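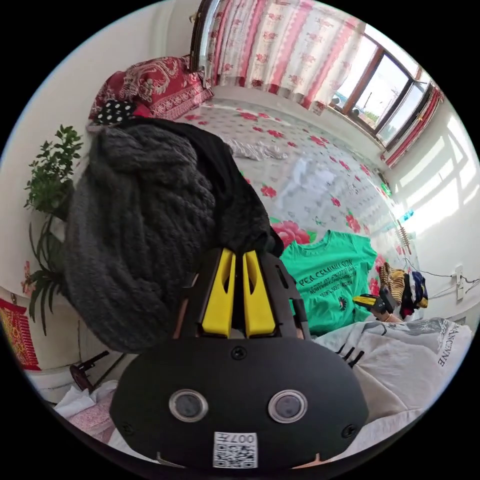 Dark grey cable-knit sweater, with a smooth black garment beside it

Proteo Wool and Delicates Wash, 1,000 ml

Proteo is a liquid wash for wool, knitwear and fine fabrics. We make it in Travimthorpe in small batches, and we have sold it in the same bottle size from the start. It cleans at low temperature and has no bleach and no optical brightener, so dark colours keep their tone for longer.

One bottle is enough for some 13 hand washes if you follow the dose on the cap. For heavy knits, please use one full cap in a basin of cool water. Leave the garment for ten minutes, press it softly and do not twist it. Dry it flat on a towel – a hanger will pull the shoulders out of shape.

The wash can be used also in the machine, on the wool programme. Please do not mix it with fabric softener.

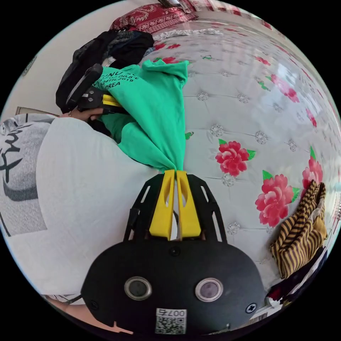 2 min read

Can I use it for cotton T-shirts?

Yes, you can. Many customers buy it for wool and later use it for printed T-shirts which they want to keep. Turn the shirt inside out, close the machine at 30 degrees and choose a short spin. Do not iron on the print.

Bríd Ní Mhurchú, who answers our customer letters, receives this question most often in October, when the summer clothes are put away. Her advice is to wash everything before storage, also the pieces worn only once. Old perspiration becomes yellow in the drawer.

Details
Item number: 972
Scent: light lavender, or without scent
Cap: measuring cap, screw type
Keep away from children and from direct sun

Delivery
Orders are packed by Keane and leave Travimthorpe in two working days. The unscented version is sold out at the moment and will be back on 20th August. If your bottle arrives with a leak, write to Jarlath Cullinane at the shop address and he will send a new one.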